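Blackwood bench, hand-held gripper pair, service notes
18 May 2025

Good long session on the pair today, so I'm writing it all down before I forget which screw went where. The left unit had been closing a hair late ever since we swapped its finger pads in February, and I'd been blaming the pads. I had both fingers off twice before I thought to check the linkage, and there it was, a pivot screw backed out by half a turn. Snugged it up, dab of the blue threadlocker, and the lag in the log went away. My apologies to the pads!

While it was open I cleaned the slide with a dry brush and put on the Jiditz grease, a very thin smear. Last time I was generous and it picked up lint for weeks. Then 200 open-and-close cycles by hand, which is dull but does let you feel a rough spot — I found one near full open and it wore off well before the end.

Marker blocks next. I re-seated the one on the right unit and ran the Istex tracking check, 500 readings with the pair held up toward each other over the table. It lost the block in 7 of them, all when I let the wrist roll too far.
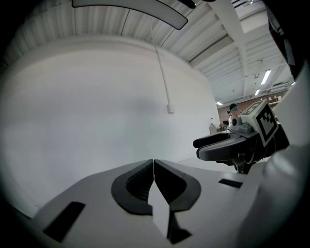 I'd be happy with that number for normal work, but I want to try it again with the wires tied back a little closer to the housing, and with somebody whose arms are less tired than mine. The cycle counter on the left unit reads 353 after everything, so please start from there if you take it out.

Still to do: order more pivot screws from Dravutetti (we're down to the last bag), and print a fresh label for the grease drawer. The small hex key is back in the lid of the case.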